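Workcell marking guidelines (small arms)

From the Tumeo open handbook, last edited July 25, 2020

Workcell marking guidelines are the house rules people follow when they lay out a table for a small robot arm. I wrote most of this entry, so you're getting my opinions along with the rules (sorry, and feel free to edit!). The ones I know best come from Fenar, a hobby-scale lab project, and they got passed on to Broren more or less word for word.

The first rule is tape. Anything the arm picks up or puts down gets a mark on the table, in one color only, and the color has to stand out from the mat. A box gets a full outline. A single drop spot gets a small patch, and it doesn't need to be pretty.
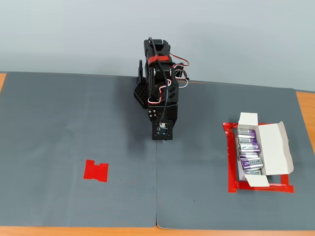 Red tape on gray mats: an outline with the box of batteries inside, and a small patch to the left.

Leave a clear strip between marks. Fenar says 20 cm, Broren says 13, and I've happily worked with both. What matters more to me is writing the number down and sticking with it.

Next come the finger checks, which I used to skip all the time. Look at the gap and the pads from close up before you run anything, and do it again every 40 cycles. 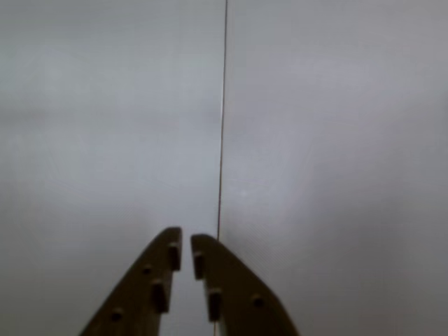
How often should the tape be replaced?
Whenever a corner lifts or the outline no longer matches the box, and after 108 cycles even if it still looks fine.

Then there are the rules for batteries, added in February. Handle one cell at a time, keep the jaws away from the metal ends if you can, and use the lowest grip force that still holds. Keep the box lid open all the way so the arm has room to come in from the top. Dented cells go to recycling, please, never back in the box!

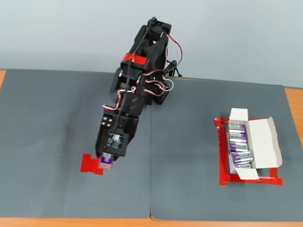 Tăng disagrees with me on grip force and wrote on the talk page that the lowest setting is a bad default, that a dropped cell does more harm than a firm squeeze, and that the rule should give a range. I've left the wording alone for now, but a range sounds fair to me and I'd like to see one tested before the next edit.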